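Pomow Home Assistant

From the Cultico household robotics wiki, last edited Monday, July 1, 2019

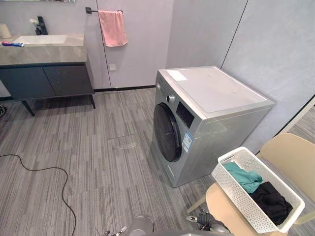 A Pomow at the laundry station, with the basket on the chair and the front-loading washer behind it.

The Pomow is a two-armed household robot sold by Rutum, and the job most people buy it for is laundry. I've looked after this article since the first units shipped, so forgive me if it reads more like notes from a fan than a proper entry. I've tried to keep the facts straight and the opinions marked as mine.

Design

The robot has two arms, each with its own gripper, and a head camera that looks slightly down at whatever the arms are doing. That high view is great for baskets and countertops. It's less great for the inside of a washer drum, and Rutum's answer is to have the robot back up and lean before it reaches in (it looks a bit like someone hunting for a lost sock, and I love it).

Norbert Kollár drew up the arms and Tianyou Tang wrote most of the grasping software. The fingers are small, which helps with collars and sleeves. They do struggle with a big bath towel, and Tang has told owners to fold those once before leaving them for the robot.

What it does

The standard laundry package covers picking clothes out of a basket, loading a front-loader, shutting the door and turning the knob to a saved program. Top-loaders aren't supported. An add-on called Feng brings in bathroom chores – straightening towels on a bar, putting a toothbrush back in its cup, wiping down the counter. I ran Feng for 25 days and kept it, mostly for the towels.

Setup

A home visit comes with the price. The installer walks the robot through each room and saves the position of every appliance, and then you pick a basket spot. Chair height works best in my experience, and a basket with open sides and a cut-out handle gives the grippers something to hold. Keep the floor as clear as you can! Cords and flat bits of clear plastic are the two things my own unit has had the most trouble noticing on carpet.

Ornella Valentini runs the installer training and has put her room checklist online. It's 8 pages long and worth printing.

Reception

Owners on the Cultico forum have been mostly kind. In a poll there, 76 percent said they'd buy it again, with slow loading as the top complaint. Blair Laing's long review called it "patient to a fault," and I'd go along with that. Baoshan Jiang was harder on the price of replacement fingers, and I can't argue there either – I've bought two sets.

Versions

Rutum built 1,000 units of the first version. A second one is planned for August with softer fingertips and a quieter base. Feng should carry over to it without a new license, though I'm still waiting to see that in writing.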